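Can a machine tidy up around a router yet?
Home Machines Board > General Chores

Print this thread | E-mail this thread

brickloft_ceng
Okay, so I got into it with my brother-in-law over dinner about whether robots can do real chores yet. He says five years, tops. I say he has never watched one try to deal with anything that has a cord on it. I've been doing small office setups for 16 years and the stuff that eats my time isn't lifting or carrying, it's the fiddly junk. Turn the router, get the antennas where you want them, run the cable so it doesn't drag the whole thing off the table. A router weighs nothing! And I still think it's a harder job than vacuuming a warehouse.

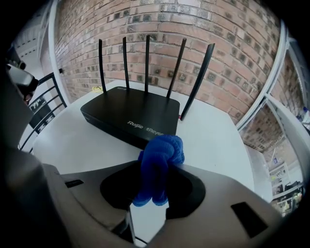

Five antennas, one small table.

Tell me I'm wrong. I'd love to be wrong, I hate doing this part.

Print | E-mail

wrana
You're wrong, a little. Picking up a flat box and setting it down somewhere else is pretty much solved. We have an arm at our shop (packing line, we do spare parts for a company called Plikum) and it moves boxes about that size all shift long. It drops maybe one in 200 and somebody picks it up and life goes on. If your job is "put router on table," you could automate that today if you had the money and the floor space.

Print | E-mail

Trini M
wrana, your boxes don't have five sticks poking out of them. Every single part on your line shows up facing the same way, right? In a house nothing shows up facing the same way twice. I clean rentals and I swear each one hides the router in a different dumb spot. Behind the TV, on top of the fridge, once in a bathtub.

Print | E-mail

wrana
Fair on the orientation. Ours come off a belt, so yeah, we cheat. I still say the gripping part is the easy part now. Two jaws with something rubbery on them will hold most things.

Print | E-mail

brickloft_ceng
Hold, sure. But then push on one corner of something that light and the whole thing pivots on you. You need to steady it while you nudge it, and then the cable pushes back. I do that without thinking and I couldn't tell you how.

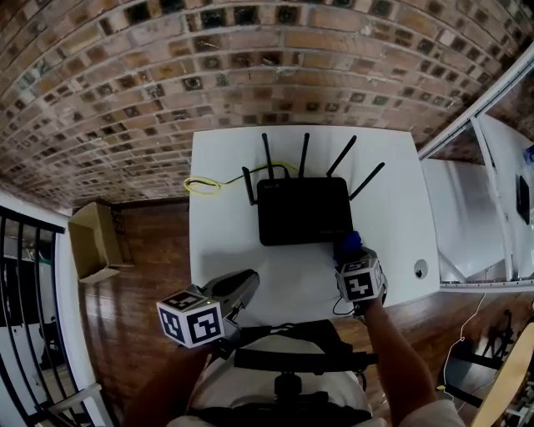
RE: the cable is the real problem

janaina_l
Been reading along and I'm with Ceng on this one. I spent 11 months on a project called Catacutan where we tried to get a machine to plug in and route cords behind desks. Rigid things went fine. Cables, ugh. A coiled cable remembers being coiled. You lay it flat, you let go, and it rolls right back up and takes a swipe at whatever is next to it. We had a demo in April that worked 10 times in a row and then on the eleventh the cord flipped over and the thing just froze with its arm out like it was waiting for a bus.

What got better for us was having people do the job by hand over and over and learning from that. The rules we wrote ourselves were terrible. I wrote a lot of them so I'm allowed to say it.

Print | E-mail

Abdel_B
Counterpoint from the grump in the corner: why do we want this? Moving a router takes me under a minute, and I do it maybe once a year. Show me a machine that folds fitted sheets and I'll get my wallet out. Floterex sold my mother a "home helper" that was nearly as tall as she is and all it did was bring her the mail, slowly.

Print | E-mail

Trini M
Abdel the fitted sheet thing is so true, I'd pay a month's rent.

Print | E-mail

brickloft_ceng
Abdel, you do it once a year. I do it all day! And it's never only the router. Look at what's on the table with it, bright yellow cable looped at the back, a thin black one wandering across the top, and all those antennas to keep clear of while you reach in.
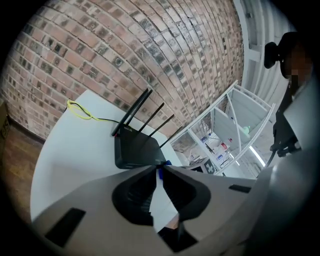
Yellow cable, black cable, and shelves behind.

My way is to set the box first, then the cable, then the antennas last. A machine would have to know that order or figure it out.

Print | E-mail

wrana
Set the cable first. Always. Then the box goes where the slack lets it.

Print | E-mail

brickloft_ceng
Absolutely not, lol. Then you're dragging the box around by its tail.

Print | E-mail

janaina_l
We tried both on Catacutan and both were bad in different ways. Cable first was a bit less bad. Sorry Ceng.

Print | E-mail

Abdel_B
So three people who do this for a living can't agree on step one, and the robot's supposed to have it down in five years. I'm telling your brother-in-law.

Print | E-mail | Back to General Chores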